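3.2 Stroke structure in board-written numerals

Handwriting produced on a vertical or loosely placed board differs from handwriting on paper in several ways that matter for the present study. The writing surface offers little friction, the hand is usually unsupported, and the tip of the marker is wide compared with the height of the character. Earlier work by our group on paper forms (the Grimmont set) assumed that the width of a stroke was small enough to be ignored once the character had been thinned to a skeleton. That assumption does not hold for board writing, where the width of the line can hide a gap between two strokes or close a corner that the writer left open.

We collected numerals from writers at two sites, Piritz and Muvden. Each writer was given a dry-erase marker with a black tip and a glossy white board, and was asked to write single digits at a comfortable size. No model characters were shown. Writers were free to place the board as they liked, and the orientation of the board was recorded but not corrected at the time of writing. The full set contains 300 characters. Collection closed on 18 September 2019, and no samples were added after that date.

Annotation was carried out by Prakash Shetty and Tharun Sundaram, working separately. For each character the annotators recorded the number of strokes, the location of each crossing, and the form of each stroke ending. Endings were placed in one of three classes: rounded, blunt, or tapered. A rounded ending is one where the line swells or stays at full width up to its limit. A blunt ending is cut square. A tapered ending narrows over a length greater than the nominal width of the tip. Disagreements were resolved by a joint second reading, following the procedure set out by Rajan for paper samples.

The numerals 2 and 6 gave little difficulty. Both are normally written as one continuous stroke, and the annotators differed only on the class of the final ending. The numeral 4 was the main source of disagreement. Three constructions are common. In the closed form, the diagonal meets the top of the upright and encloses a small triangle. In the open form, the two upper limbs stay apart and the character has no enclosed region. The third form is an intermediate one - the limbs approach each other closely enough that a wide tip may or may not join them. A skeleton-based method assigns the third form to one of the other two more or less at random, depending on the threshold used to separate ink from board.

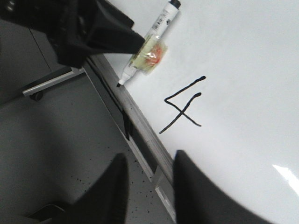
Figure 4. Open-form numeral in black marker on a glossy whiteboard.

Open-form numerals retain enough information for the stroke path to be recovered in most cases, even when the board lies at an angle and the usual vertical reference is missing. The key features are the angular turn of the first stroke and the crossing made by the second. In Figure 4 the first stroke sweeps down to the left, turns at an angled point and continues back to the lower right, and the second crosses it on the way to the lower left. The upper ends are slightly rounded and blobby, and the second stroke finishes in a thin tail. Under our scheme the upper ends are entered as rounded and the tail as tapered. We take the rounded class as weak evidence for the start of a stroke and the tapered class as somewhat stronger evidence for its end, but neither is treated as decisive when considered alone.

Two limits of the scheme should be noted. First, ending class depends on the state of the marker tip as well as on the motion of the hand, and a worn tip tends to produce blunt endings at both ends of a stroke. Tip condition was not recorded at Muvden. Second, the order of strokes cannot be read from a finished character with certainty. Where we refer to a first and a second stroke, the terms follow the conventional order for the numeral and are used as labels only. Section 3.3 describes how these labels are passed to the matching stage and how characters with an unresolved crossing are handled.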